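Bench notebook, Kekdale workshop
Thursday, February 4, 2021

Table top, pale wood, wavy grain running lengthways. Going over the finish again before the Trastenham order.

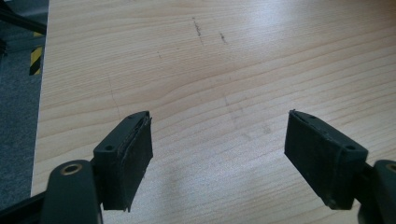

Second coat of the Collton oil went on Tuesday evening, thinner than the first. Rubbed back this morning with 200 grit, by hand, with the grain. Ran out of the Foulkes pads halfway and finished with the ordinary paper folded over a cork block. Can't feel any difference between the two halves.

Judge the colour from the door end, not the window end. The light comes straight across the top and bleaches it, so the grain looks much fainter than it is. I nearly put stain on the order sheet last week on the strength of that.

Water test still to do. Plan is a wet cloth left for 40 minutes at the back corner, then the same with tea. If the tea marks, it gets a third coat – otherwise leave it alone and wax.

Oil tin is down to roughly a third. Order 3 more with the next delivery, and a box of 50 cloths. Rags from today are laid flat outside, bring them in before locking up.

Old sample board from June is behind the rack if anyone wants to compare.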